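Forum > Haus & Werkstatt > Ordnung und Aufbewahrung

Thema: Werkzeug in der Wohnung – ein großer Kasten oder viele kleine?

kellerkind_41
Hallo zusammen,
wir ziehen im Februar um und ich verliere meinen Kellerraum. Bisher lag alles auf 3 Regalbrettern, jetzt muss das ganze Zeug in die Abstellkammer, und die ist winzig. Ich schwanke zwischen einem richtig großen Kunststoffkasten (Duvdale hat da was) und mehreren kleinen Sortierboxen. Wie macht ihr das? Budget ist nicht riesig, 300 Euro für so einen Rollturm gebe ich jedenfalls nicht aus.

mulde7
Kleine Boxen, ganz klar. Ich hatte jahrelang einen großen Kasten und hab darin immer nur gewühlt. Das, was man braucht, liegt grundsätzlich unten. Jetzt habe ich eine Box für Elektro, eine für Sanitär, eine für Schrauben und Dübel, und wenn die Steckdose spinnt, nehme ich eben nur die eine mit.

Katia Fontana
Sehe ich völlig anders, sorry! Bei mir sind die kleinen Boxen nach zwei Monaten überall gewesen, eine beim Nachbarn, eine im Auto, und die mit den Bits suche ich bis heute. Ein Kasten, ein Platz, fertig. Ich hab einen von Pellura, der wiegt voll zwar ordentlich, aber ich trage den ja nicht jeden Tag durchs Haus.

mulde7
Dann hast du aber kein Kastenproblem, sondern ein Nachbarproblem ;-)

Katia Fontana
Haha, ja, der kriegt auch nichts mehr geliehen.

H. Cervantes
Moin, noch eine Frage dazu: Was ist denn überhaupt drin? Wenn du eine Bohrmaschine mit Koffer hast, passt die sowieso nirgends dazu. Bei mir hat sich Blech bewährt, ein alter Klappkasten von Paulík, den hatte schon mein Vater. Kunststoff wird mir an den Scharnieren zu schnell spröde.

kellerkind_41
@H. Cervantes: Bohrmaschine ja, mit eigenem Koffer. Sonst Hammer, Zangen, ein Nusskasten, Wasserwaage, Kleinkram ohne Ende. Blech finde ich schön, aber auf dem neuen Parkett hätte ich Angst um den Boden.

mulde7
Filzgleiter drunter, kostet nichts. Aber mit dem Gewicht hat er schon recht unterschätzt, leer wiegt so ein Blechding ja bereits was.

H. Cervantes
Filz hält auf Blech keine Woche. Ich habe ein Stück alten Teppich drunterliegen, seit 30 Jahren kein Kratzer. Und zum Gewicht: Man wird halt kräftig davon.

Katia Fontana
Vielleicht noch ein Kompromiss – großer Kasten, aber drinnen alles in Beuteln oder flachen Dosen. So mache ich das mit den Schrauben. Mulluretti verkauft solche Reißverschlusstaschen, alte Federmäppchen von den Kindern tun es genauso. Dann wühlst du nicht, du hebst einfach das Mäppchen raus. Und miss vorher die Kammer aus, auch nach oben! Mein Deckel ging beim ersten Versuch nicht ganz auf, weil das Regalbrett darüber zu tief hing.

kellerkind_41
Das mit dem Deckel ist ein super Hinweis, daran hätte ich nie gedacht. Ich glaube, es wird dann doch der große Kasten mit Mäppchen. mulde7, nicht böse sein, die Schrauben kommen trotzdem in eine extra Box. Wenn alles eingeräumt ist, melde ich mich nochmal. Die Wasserwaage wird wohl an die Wand gehängt, die ist für alles zu lang.

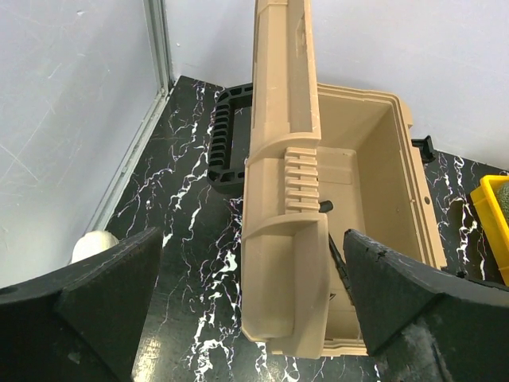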